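Reviews > Politics and Media > Books

Laughing at the Podium, by Joana Vieira (Janssen, 280 pages)

Last updated: Nov 16, 2022

I bought this book in March, before a long train trip, and I finished it only last week. It is a study of political satire on television, and of what happens to a politician after the comedians start to imitate him. 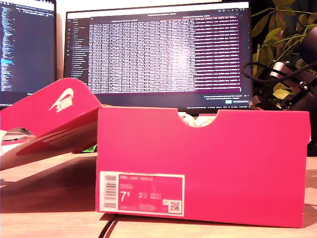 Vieira worked for 20 years as a writer for comedy programs, so she knows how a sketch is made. The best chapter is about Gerasimos Zervas, a mayor whose way of pausing before each answer became a national joke. She spoke with him and also with the actor who played him, Simão Falcão. The two men remember the same dinner very differently, and she prints both versions without choosing one. I liked this very much.

The middle part is weaker. She repeats that satire does not change votes, but her proof is a survey of 81 students, and I would not build a chapter on it. The pages about wives of candidates are also too short. She notices that the jokes about them are often crueler than the jokes about the husbands - then she goes to another subject.

The language is simple and I needed the dictionary only a few times. The notes at the end are in very small print, and two of them send the reader to the wrong page. There is no index, so finding a name again takes patience.

I would give it four stars of five. If you want theory, look for a different book. For the Zervas chapter alone I will keep mine.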